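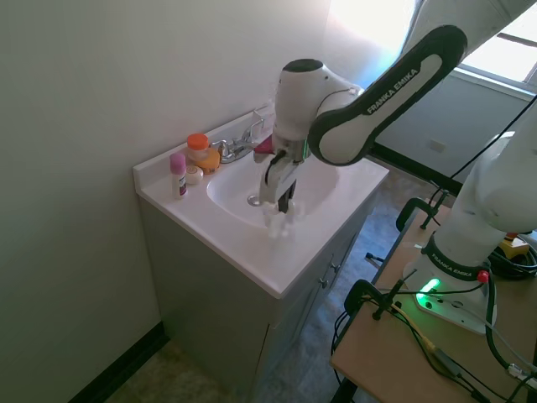
Hivgate Housing Association – Communications Office

Oct 30, 2022

Hivgate to replace water lines in 612 Dutville homes

DUTVILLE – Hivgate Housing Association will replace the hot and cold water lines in 612 homes on its Dutville estate, the association said. Work starts in April with the 29 homes on Mathebula Court, where the pipes are the oldest.

The contract has been awarded to Nenau Plumbing. It covers supply lines from the street valve to the kitchen and bathroom, new shutoff valves under every sink, and patching of walls and floors where they have to be opened. Toilets, tubs and water heaters are not part of the contract.

"We have been repairing the same lines over and over," said Nosipho Engelbrecht, director of property services at Hivgate. "Residents have told us they want the job done once, and the board agreed."

Hivgate manages 1,611 homes in total. The homes outside Dutville were built later and will be inspected separately.

Each household will get a letter with its work dates. Water will be off during the day while crews are inside and back on in the evening. Residents are asked to clear the cabinet under the sink and take personal items off the bathroom counter before the crew arrives.
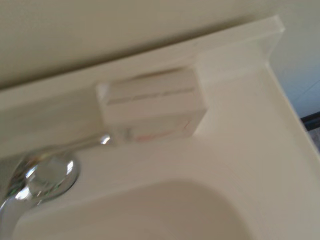

Bathroom vanity with chrome faucet and molded basin.

Rents will not go up to pay for the work, which comes out of the association's repair fund. Households that have to move furniture or buy drinking water can claim a one-time payment of $300. Claim forms will be sent with the letter and must be returned to the Dutville office.

Nenau site manager Hamidreza Ghasemi said crews will work on one stairwell at a time – upper floors first – and will carry photo ID.

Residents who work nights, have a newborn at home or use medical equipment that needs water should call the office early so that other dates can be set.

Media contact: Amparo Sarmiento, Communications Office
Resident contact: Tumelo Mofokeng, Dutville office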